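3.2 Surface care in shared rooms

Wiping down a table is among the most frequent tasks in any shared workspace, yet it is seldom written up in enough detail to be repeated. Our study of the Orley and Nidel rooms therefore treats the spray bottle, the cloth and the covered table as a single unit. The round table at Orley, with its dark red tablecloth, appears in Figure 2.

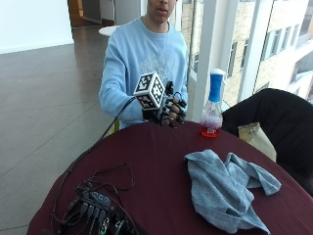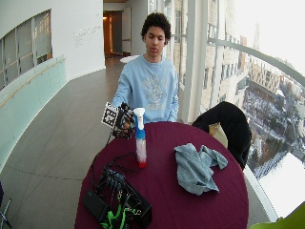
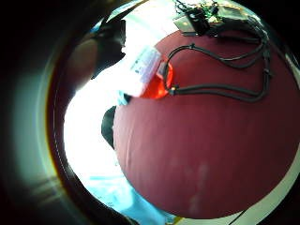 Figure 2. The round table with its dark red cloth.

Materials and Setting

Participants worked at a table near the windows, where daylight makes marks on a dark cloth easier to find. Each station was issued one clear spray bottle and one microfiber towel in a blue-gray shade. The first two views of Figure 2 show both items on the tablecloth, the towel bunched up to the right of the bottle.

The Dogar checklist, adopted in August, divides the task into two stages – application and wiping – and leaves the grip on the bottle to the participant. Fabric coverings were kept in place throughout, as they are in daily use at both sites. A covered table behaves differently from a bare one: the cloth shifts under the hand, and folds form ahead of the towel. Coders were asked to mark these shifts separately from changes in wiping direction.

A total of 188 trials were retained for analysis. Trials in which the towel was dropped were kept, provided that the participant resumed without help. Results for the Sostulach site, where the tables have no cloth, are reported in Section 4.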